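Hand-held gripper demonstration

Hand-held gripper demonstration is a way of gathering examples for a learning system in which a person does a household or workshop task while holding the same kind of gripper that a robot will later use. The person's arms do the work that motors would do, and a small camera on each tool keeps a running record of what the fingers meet. The recordings are then handed to a program that tries to learn from them, so that a robot with matching grippers can attempt the task by itself. It is also called hand-held teaching, tool-in-hand recording or, in some of the older project notes, simply "walking it through."

Background

For a long while the usual way to collect examples was to steer a real robot from a distance, with a pair of levers or a second set of arms. This works, and plenty of people still do it, but it is slow, it ties up a costly machine for the whole day, and the person steering tends to get tired and a little clumsy by the afternoon. Putting the gripper straight into the person's hand takes care of a good part of that trouble. A newcomer can usually pick up the knack in a morning, and the robot can be left to other work (or left switched off) in the meantime.

Among the projects that took up the method was Karel, a two-handed collection effort run from a shared workshop at Pesenwood. Karel began in November with one pair of grippers and a short list of tasks, most of them to do with picking up flat things, turning them over, standing them up and laying them down again. Flat things were chosen on purpose. They are everywhere in ordinary life, from trays to books to picture frames, and they are a good deal harder to pick up off a table than a cup or a ball. 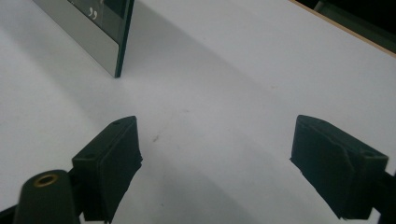 Shiny objects hold a special place in this kind of work. A camera that sits close to the fingers sees a mirror-like face change with every small turn of the wrist, and a learning system that has only been shown dull cardboard may lose its way entirely. The Karel notes ask that shiny and dull objects be taken in turn through the day, so that neither kind ends up bunched together in the record, and that the lamps be left alone between takes.

Equipment

The grippers used at Pesenwood were built to a design known as Fraser. A Fraser tool has a handle, a pair of thick fingers with a pad on each inner face, a camera looking out over the fingers, and a cable for power and pictures. Cables are a nuisance, and the notes spend nearly a full page on how to let them hang so that they do not tug at the wrist, but the makers preferred them to batteries that ran down in the middle of a good take. Pads wear with use and are treated as a supply to be kept in the drawer, like tape or pencils.

The pictures from the tools go into a program called Ututum, which lines up the views from both hands with a wider view of the table. Lining up matters a great deal when two hands share one object. If the left-hand record runs even a little ahead of the right, the system learns that one side lets go too soon, and it will happily repeat the mistake for as long as anyone lets it.

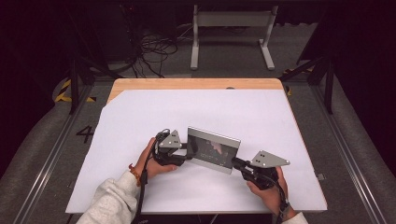 Two-handed lifts are recorded more slowly than most beginners expect. The person closes both grippers, waits a moment, raises the object a short way, and only then begins to tilt or turn it. Holding a rectangular piece by its opposite sides, with the grippers facing each other and the piece kept just above the paper, lets each tool share the load and leaves the face of the object open to view. It also keeps the wrists in a posture that a pair of robot arms can copy, and that is a point on which new people need gentle and frequent reminding - the human wrist can do all sorts of things that a robot's cannot. A large sheet of white paper over the table gives an even ground behind the fingers, and it is easy to change when it gets marked.

Course of a session

A session is made up of many short takes. Each one starts with the fingers open and away from the object, and ends the same way, so that the learning system sees a clear beginning and a clear finish. Between takes the object is moved or turned a little. People are creatures of habit, and left to themselves they will put a thing back in the very same spot every time, so the Karel notes suggest choosing the next spot before picking up the grippers again. 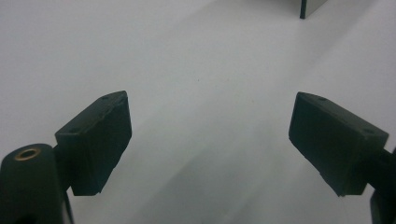 Gripper fingers spread open over a pale surface, seen from the tool's own camera.

Takes with a mistake in them are kept as well, provided the person recovers and goes on to finish. A slip followed by a second try teaches something that a perfect run cannot. Takes that are simply given up are set aside in a folder of their own, and the folder is looked through now and then for tasks that may need a different object or a lower table. Karel set itself a goal of 50 usable takes for each object and 500 for each task, and the whole collection had grown to roughly 3000 by the time the first set was closed on Friday, February 7, 2020.

Limits

The method has its weak sides. A person feels the weight and give of an object through the handle, and none of that feeling reaches the pictures, so very soft or very heavy things are poorly served. People also glance about the table in ways that a camera fixed to a tool does not, and may act on something the tool never saw. Some projects answer this by asking the person to bring the gripper's view around to the object before each grasp, and others add a wider camera and leave the person to work naturally. Karel tried both and settled on the wider camera, though the notes admit that the matter was argued over more than once.

See also

Learning from demonstration
Two-handed grasping
Fraser gripper
Ututum (software)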